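Travel and Visitor Services, Unit 2
Handout 4: How to read a tour listing
October 6, 2022

Bring this to the seminar with your own notes in the margin. The reading pack has the full texts of the listings; I only quote bits of them below.

What a listing is for

A tour listing exists to sell a tour. I say so because last year's essays kept treating listings as if they were evidence. "The tour offers an authentic experience of the old town" went into more than one essay with a page reference after it, as though somebody had checked. The operator wrote it. The operator would like you to book.

Listings do contain facts, and some of them are binding on the seller. Your job is to sort those from the padding. Try this on the Girnix walking tour (item A in the pack). Cross out every word that could be moved to a tour in another city without anyone noticing. "Hidden", "charming", "vibrant", "local secrets" and "off the beaten track" all go. What remains is a start time, a meeting point, a price, a language and a line about cancellation. I would book or not book on those five, and I suspect most customers do too, whatever the marketing textbooks say about storytelling.

"Small group"

No agreed meaning. Costusard uses the phrase on its front page and gives no upper limit anywhere I could find, including the terms. Girnix gives a limit of 37 in the small print, which would fill a decent-sized coach. Neither firm is lying, exactly. If the number isn't in the listing, write "size not stated" in your table. Don't write "small".

Watch also for "private". Sometimes it means your party only. Sometimes it means that the guide is not shared but the vehicle is.

"Easy walking"

The vaguest term in the whole trade, and the one that causes the most trouble on the day. Distance is nearly always given, often to the nearest half kilometre. Surface almost never is. A flat route along paved paths sounds suitable for anybody, and the person who wrote the listing may well have believed it, having walked it in trainers at the age of 25.

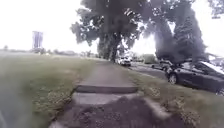
Fig. 1. Paved path with a raised joint between slabs.

A grading scheme should pick up a lip like that. Most don't. Look at the three-step scale in the Seneviratne guide to park walks (item C): "gentle", "moderate", "active". The definitions rest on length and total climb. Kerbs, steps, joints, gravel, benches and toilets play no part. So a "gentle" walk may be harder for a wheelchair user than an "active" one on good tarmac, and the scale has no way of showing it.

Students often reply that customers can ring up and ask. They can. Before next time, ring any operator you like and ask what the ground is like at the narrowest point of the route. Write down the answer word for word. I would be glad to be proved wrong.

"Skip the line"

Ask which line. Large attractions tend to have at least two: one for tickets and one for security. A pre-booked ticket gets you past the first. Very little gets you past the second. Costusard's wording is "priority access", which commits it to nothing that I can see. Compare its price with the attraction's own timed ticket before deciding what the extra money buys.

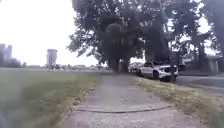
Reviews

Item D is a listing on Flakier with 661 reviews and a very high average. Before you are impressed, consider:

- who was asked to leave a review, and when (at the end of the tour, with the guide standing there, is common)
- whether the score covers this tour or everything the operator sells
- whether the dates bunch together
- what the middling reviews say

The middling ones are worth more than the rest put together. A top score usually says the guide was lovely. A bottom score is usually about a missed meeting point or a refund. Somebody who gives a three has generally thought about it, and will tell you that the lunch stop was too long or that they couldn't hear at the back.

I am not claiming that reviews are fake. I don't know how many are, and I distrust anyone who gives you a firm percentage. It is enough to say that a high average is weak evidence when nearly every tour on the site has one.

Photographs in listings

Check the season and the time of day. An empty square at dawn tells you little about the same square at eleven, when the tour gets there. If trees are in full leaf and the tour is sold for November, say so in your notes.

Task for the seminar

Choose one listing from the pack and one you have found yourself. For each, make a table with these columns: claim; can it be checked; how; did you check it. Leave the last column blank if you didn't. A blank is fine and a guess is not.

Then rewrite the listing in plain words, in no more than half a page, using only what survived the table. Keep the price in. Add a line on the ground surface if you can find anything out, and say where you found it.

Reading: pack items A to D, plus the chapter on consumer terms from Unit 1, which several of you told me you had already read.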